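Mes mercredis chez les dompteurs de pinces

Le club s'appelle Tritance et je n'ai toujours pas compris pourquoi. J'ai posé la question trois fois, j'ai eu trois réponses différentes, dont une qui faisait intervenir un chat. Passons. Je m'y suis inscrite en décembre, un peu par défi, beaucoup parce que mon neveu m'avait dit que j'étais trop vieille pour apprendre à piloter un bras robotisé. (Il a quatorze ans. Il trouve que tout le monde est trop vieux.)

Je m'attendais à une cave pleine de garçons taciturnes. Je suis tombée sur Gunhild Briem, ancienne prof de physique, qui m'a collé une manette dans les mains avant même que j'aie enlevé mon manteau. « Vas-y, attrape l'éponge. » J'ai mis dix minutes. L'éponge s'en est sortie, mon amour-propre un peu moins.

Depuis, on prépare la Coupe Lomico, une rencontre entre clubs amateurs où il n'y a ni arène ni combat, et c'est justement ce qui m'a plu. Les épreuves sont d'une banalité merveilleuse : plier un torchon, mettre la table, ranger un tiroir. La nôtre cette année, c'est le sac. On pose un sac devant le robot, on lui demande d'en sortir un objet ou d'en remettre un, et on regarde les adultes transpirer !

Parce qu'un sac, pour un robot, c'est l'horreur. Une boîte, ça a des bords, ça reste où on l'a mise. Un sac, ça s'affaisse, ça se referme, ça suit la pince quand on recule. Le tissu passe devant la caméra du poignet juste au moment où on aurait besoin de voir, et il faut deviner où sont les choses dans le noir, coincées entre deux plis.
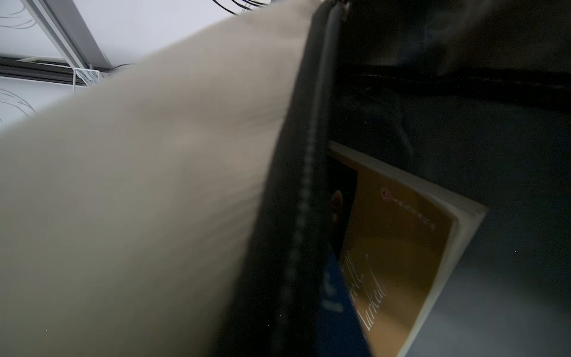 Alors on apprend à aller lentement. Gunhild répète qu'il faut approcher par le haut, s'arrêter, regarder l'écran, respirer, et seulement ensuite fermer la pince. Moi j'ai tendance à foncer. Le premier soir où j'ai essayé avec un livre, j'ai réussi à attraper le sac, la table et la manche de Gwendolyn Kincaid, mais le livre, non.

Gwendolyn, c'est notre programmeuse. Elle a vingt-deux ans, elle finit ses études et elle parle au robot comme à un poney récalcitrant. C'est elle qui a écrit Batness, le petit logiciel qui enregistre nos gestes et essaie ensuite de les refaire tout seul. Le principe me fascine : on montre, on remontre, on re-remontre, et au bout d'un moment la machine se lance. On lui a fait avaler 3 000 démonstrations depuis l'hiver. Les miennes sont étiquetées à part, dans un dossier que Gwendolyn a baptisé « cas difficiles ». Je le prends comme un compliment.

Le soir où Batness a sorti un cahier sans aide, on a hurlé si fort que le cours de yoga d'à côté est venu voir. À l'essai suivant, il a refermé la pince sur du vide, très sûr de lui, puis il est allé déposer ce vide avec beaucoup de soin sur la table. Sur la dernière série, on en est à 73 réussites sur 95 essais. Gunhild voudrait mieux, Gwendolyn dit que le problème vient des fermetures éclair, et moi je trouve ça déjà fabuleux.

Ce que j'aime là-dedans, au fond, c'est que je ne regarde plus mes propres mains de la même façon. L'autre matin, dans le train, j'ai cherché mes clés au fond de mon sac sans baisser les yeux, en tenant un café, en répondant à ma sœur au téléphone. Deux secondes ! J'ai failli applaudir toute seule dans le wagon.

La coupe se tient dans la salle Ladefoged, le 18 juin 2024, et l'entrée est libre. Chaque équipe a droit à dix essais, avec un sac choisi par le jury et découvert sur place, ce qui nous empêche un peu de dormir. C'est moi qui tiens la manette pour la première manche. Mon neveu a promis de venir, il a même demandé s'il pouvait essayer après, et Gunhild a déjà mis une éponge de côté pour lui.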